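Trimeo adds vitreous china washbasin to Masri bathroom range

Trimeo has extended its Masri range with a ceramic washbasin for domestic bathrooms and small guest accommodation. The basin is supplied from the company's Brustitz works and goes on sale to trade customers in March.

The Masri basin has a deep, rounded bowl joined to a flat rim. It is fired as a single piece with an integral overflow channel and glazed on all exposed surfaces. Unglazed areas are limited to the underside and the wall contact face.

"Installers asked us for more depth in the bowl and a rear ledge wide enough to clean by hand," said Oana Căpraru, product manager for ceramics at Trimeo. "The outer dimensions have stayed the same, so existing brackets can be reused."

Testing

Before release, 197 basins from the first production batches were checked for flatness of the rim, glaze faults and flow rate through the overflow. Basins with a rim deviation of more than 2 mm were withdrawn. The remaining units passed a repeated filling test with the waste closed and the tap fully open.

Shoaib Qureshi, who led the test work, said the overflow position had been moved once during development. "On the early samples the opening sat too low and reduced the usable volume. The final height gives a fuller bowl and still leaves a margin below the rim."

Tap and overflow

The ceramic is compatible with standard deck-mounted taps. Trimeo recommends a spout that discharges clear of the back wall of the bowl. The overflow is finished with a round chrome fitting set into the sloping rear wall, near the tip of the spout. 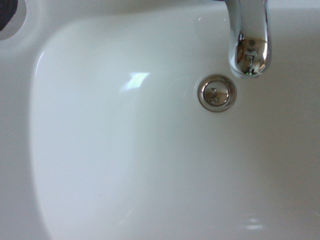 Availability

The Masri basin is listed under order code 692 and is distributed by Brendis. Fixings and the overflow ring are included. Taps, wastes and traps are sold separately. The ceramic carries a guarantee of 5 years against glaze crazing and manufacturing faults.

Fitting instructions and a cutting template are available from Brendis branches on request.

Press contact: Ewan Forsyth, Trimeo
Trade enquiries: Shiela Pangilinan, Brendis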